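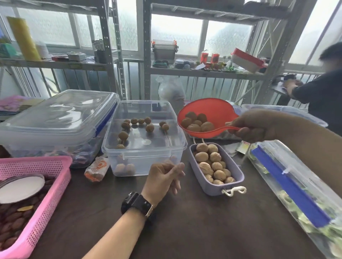
Nozes com casca, concha de plástico e recipiente lilás.

Concha doseadora Marby 102
Ref. 51-43 | Em stock

O fabricante chama-lhe "concha universal de precisão". Universal, talvez. Quanto à precisão, temos dúvidas: não há escala gravada e a capacidade anunciada só se obtém com o produto raso, coisa que com frutos secos inteiros não existe. Para vender ao peso, continue a usar a balança.

Serve para grão, arroz, amêndoa, noz com casca e ração. Com farinha experimentámos e não gostámos, agarra-se aos cantos. Também não acreditamos muito no "cabo ergonómico" da embalagem. É um cabo.

Características
Material: plástico
Comprimento total: 40 cm
Lavagem: à mão (a ficha diz máquina no cesto superior; a nossa perdeu o brilho)
Cores: conforme lote, sem possibilidade de escolha

Comparação
A Flallo é mais barata e dobra com carga. A Dewulf, em inox, dura mais, mas custa o triplo e risca as caixas.

Opinião de cliente
"Comprei em outubro, ainda não partiu. A garantia 'vitalícia' exclui quase tudo, leiam as condições." Joni Leinonen

Caixas e tampas vendidas em separado. Portes calculados no checkout.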